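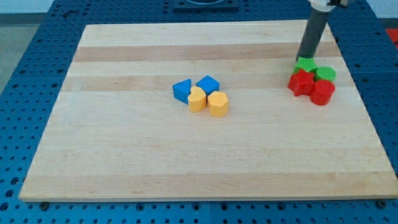

Small coloured blocks on a striped wooden board.

Shona Ormsby is back. Sort of.

Eleven words, posted just after midnight in April, no photo, no heart emoji, nothing. "I am fine. I am at home. Please leave Bailly alone." And with that the woman who spent most of the winter on every front page from here to Lernville had broken her silence, and the internet did what it does.

If you have somehow missed it all, quick catch-up. Ormsby, 41, was the singing, swearing, wellie-wearing star of The Dranmont Year, the reality series that followed her and then-fiancé Bailly round his family's enormous and very draughty house. Dranmont. Roof leaking, grandmother disapproving, peacocks on the lawn. People loved it. Two series, a Christmas special, a range of tea towels.

Then she left. In the middle of the second series, in a taxi, with the dog.

And ever since then we have all been picking sides.

What the family said

Not a lot. That's the problem. Dranmont put out one statement in the first week, four lines, asking for privacy and thanking everyone for the flowers. Nothing about the wedding. Nothing about the dog either, which upset people more than you might think.

Bailly himself (he has never used a surname on telly and at this point it would be odd if he started) was seen twice. Once at a petrol station. Once at the Lernville races, where he stood next to his mother in a long green coat and looked at his shoes. A woman shouted "Where is she?" from the rail and he lifted his hat to her. That clip did the rounds for days. Depending who you ask he is heartbroken, or he's a coward, or he just has very good manners.

I watched it more times than I'd like to admit. I think he looked tired.

What Shona's lot said

Much more. Her sister gave two interviews in a fortnight, both of them long, and both of them later described by Shona's own people as "not authorised". The gist was that Shona had been lonely. That she'd turned up to Dranmont expecting a bit of a laugh and a warm kitchen, and got neither. Dinner at eight sharp. A bedroom a long way from the nearest radiator. Rules about which stairs.

There was the business with the piano, too. She had it moved into the morning room so she could practise, and came back from a weekend in town to find it had been moved out again. Nobody on the staff would say who asked for it. You can see that in episode six if you know to look, she walks in, stops, walks out. The producers put jaunty music over it at the time. Watch it now and it's horrible.

An old friend from her pub-singing days put it to me like this. "She can get on with anyone for a week. She'd got on with them for two years. She was worn out."

Fair enough.

The Lesano question

Now for the bit everyone actually wants to argue about. Lesano.

Lesano, for the three people who don't have it on their bathroom shelf, is the skin cream brand that signed Shona as its face last autumn. Big posters. Her in a bathrobe, laughing at a window. The deal was reportedly agreed while she was still living at Dranmont, and the family reportedly found out from a bus.

A bus!

Was that the final straw? Her sister says no, it was "months of little things". A former member of the kitchen staff, who asked me not to use her name, says the atmosphere after the bus was "like being in a fridge". There was a lunch for 20 that weekend and Shona's place was laid at the far end, by the door, next to a cousin who didn't speak. She had the soup and went upstairs.

Lesano hasn't dropped her. People keep saying they have. They haven't, the posters are still up in Lernville station, I walked passed one this morning. They have gone quiet, though, and the summer advert that was meant to shoot in March has been put back. No new date.

So why now

Good question. Why post at all, at that hour, with no warning to anybody who works for her?

The likeliest answer is the crowd. Over the bank holiday a group of fans turned up at the gates of Dranmont with signs. It started as a joke in a fan forum, bring a tea towel, that sort of thing, and by mid afternoon the local paper was putting it at 1,000 people. The lane was blocked. Somebody threw an egg. Bailly's grandmother, who is very old and was by all accounts only trying to get to the dentist, had to be turned round and driven home the back way.

Shona saw the pictures like the rest of us. And hours later, there it was. Please leave Bailly alone.

It has been read as a love letter. It's been read as a warning too, and as something a lawyer wrote, which I don't buy, no lawyer would have let her post it at ten past twelve in the morning. To me it sounds like a person who was fond of somebody and still is, and didn't like seeing his nan's car get egged. You can leave a man and feel that.

The replies

Wild. A fair few "we love you Shona". A lot of crying faces. Plenty of people asking about the dog (the dog is with her, her sister has confirmed, he's on a diet). And then a nastier lot who reckon the whole thing is a stunt for a third series.

Is there a third series? The channel says no decision's been made. The crew were seen unloading vans at Dranmont in February but that could be anything, they left a lot of kit there. A camera operator I know says he has been asked to keep his June free. He has also been asked to keep it free by a cookery show, so.

What I will say is that she doesn't need it. The single she put out before Christmas did better than anyone expected, and there is talk of a small tour, proper small, pubs and church halls, the sort of rooms she started out in. Her manager wouldn't confirm any dates but he didn't hang up on me either — and he normally does.

As for Bailly, he's said to be at the house. The roof is being done at last. The scaffolding went up the week after the gates thing and you can see it from the road, blue sheeting all down the east side.

The piano, I'm told, is back in the morning room. Make of that what you want. I asked both camps who moved it and niether would say.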